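Notebook, Grultora student project (bimanual kitchen task)
February 15, 2026

Long one today, so I'm writing it up before I forget which cable I swapped. Vinzenz O. and Agata in from the start, Jamshid after lunch, Liesl on and off between marking. Vinzenz Lanz away, so when I write Vinzenz below I mean Oberholzer (sorry, future reader, we've been over this).

Started with the left arm, which has been twitchy ever since we moved the table. Homed it, fine. Homed it again, fine. Ran the slow sweep and it did the little shudder at the elbow on the way back, same as last week. Agata reckoned it was the power lead being tugged when the elbow folds, and I was dead sure it was firmware, so naturally it was the lead. There's a spot where the sleeve rubs on the bracket. Rerouted it with a bigger loop and two velcro ties, ran the sweep for as long as it took to eat a muesli bar, no shudder. I owe Agata a flat white.

Note for whoever sets up next: the ties are the grey ones from the second drawer. Please don't use zip ties there, we had to cut the last lot off and somebody nicked the sleeve doing it.

Next job was camera calibration. The wrist cameras both got knocked when the bench was shifted, and the right one was visibly off. Redid both with the printed board. Left came good first go. Right took four goes, and the first three were my fault for using the old board file with the wrong square size. I've renamed the old file with OLD at the front and moved it out of the config folder. If you've got a local copy, bin it.

After that the overlay lined up nicely at the middle of the table and a bit less nicely at the far corners. Vinzenz thinks we should fit the lens model properly instead of using the default. I agree in principle, but I'm not touching it before the March demo.

Teleop next. We're still on the Bridier leader arms and I've gone back to liking them. The trigger on the left one sticks if you squeeze right to the end, so Jamshid took it apart on a tea towel, cleaned it, put it back together and had a washer left over. We've taped the washer to this page. It seems to run fine without it?? Jamshid, if you work out where it goes, please write it here: ____________

Recording. We set out to top up the "sort the fruit" set, which stood at 382 episodes this morning across all four of us. By the time we packed it in we'd added another 26 good ones. Plenty more got tossed, mostly for the boring reasons (operator talking, operator laughing, operator forgetting which hand was which). One got tossed for a proper reason: I had the recording running at the wrong rate and didn't notice until Liesl asked why the file was so small. That's on the checklist now, right under "check the disk", and it's the first thing to look at if a file seems odd.

Things I noticed while driving:

The left hand is doing too much of the work. All of us are right-handed apart from Agata, and you'd think we'd favour the right, but because of where the operator chair is you see the left gripper better and so you use it. When Agata drives, the split is much more even. Worth having her do a full block on her own so we can compare. She's keen, bless her.

We all hover. I watched the replays back at double speed and every one of us stops a few centimetres above the object and has a little think before closing the fingers. The policy has learned the hover beautifully. It's about the only thing it does every time! Liesl's suggestion is to look at the object, decide on the grasp before you move, then go down in one motion. I tried it for the last few and it felt rushed but the replays looked heaps better. Let's all do it that way from now on and mark those episodes with "direct" in the notes field so we can split them out.

Handing things from one gripper to the other is still rubbish. I don't think more data fixes it. I think we're starting the handover from too many different poses, and we should pick a rough spot in the air and always do it there. Vinzenz disagrees and says the variety is the point. We argued about it through afternoon tea and have agreed to try it his way for one block and my way for one block, same objects, same person driving.

Training: the run from last night finished (Stillon config, nothing fancy, batch size unchanged). Loss curve looks like every other loss curve. I picked checkpoint 3869 since it was the lowest on the held-out episodes, loaded it onto the bench machine and let it go. It did the reach well and mostly closed on the right thing. It let go too high, over and over, so everything arrives with a bit of a bounce. Jamshid says that's us again, we all drop from too high when we're getting tired. Fair call. Have asked everybody to lower right down before opening, even when it feels fussy.

Also the policy gets confused if the operator's sleeve is in view at the start, which it was in a bunch of the early episodes. Roll your sleeves up or sit further back.

Admin bits:
- Hämmerli spare finger pads came. They're softer than the old ones. Not fitting them until the set is finished, or we'll have two lots of data that don't match.
- The room's booked for us every arvo up to the demo. Please wipe down the table when you leave, the chem lot complained about crumbs.
- Logbook for the arms is back in the top drawer. Hours are up to date as of this entry.
- Agata has the key to the cupboard. I have the other key, which doesn't work.

Plan for next time is to settle the starting layouts, which I've been putting off. At the moment everyone just plonks the fruit down wherever, and then we wonder why one person's episodes are easier than another's. What I'd like is a handful of set layouts on a card, each with a letter, and you work through them in order. The one I'd make layout A has the watermelon slice standing up at the far end of the green cutting board with the banana lying across below it, stem to the left, and the mint and pink plates off to the left of the board. It's a good hard one, because the banana's end nearly touches the melon and you can't be sloppy with the fingers going in. For layout B I'd swap the two and spread them out so there's an easy one to warm up on. Vinzenz wants one with everything piled up, which we can call Z and leave for after the demo. I'll draw up the card tonight and stick it inside the cupboard door, if Agata's there to open it.

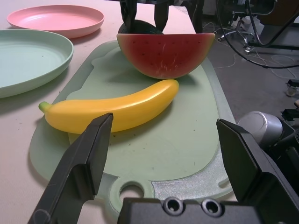
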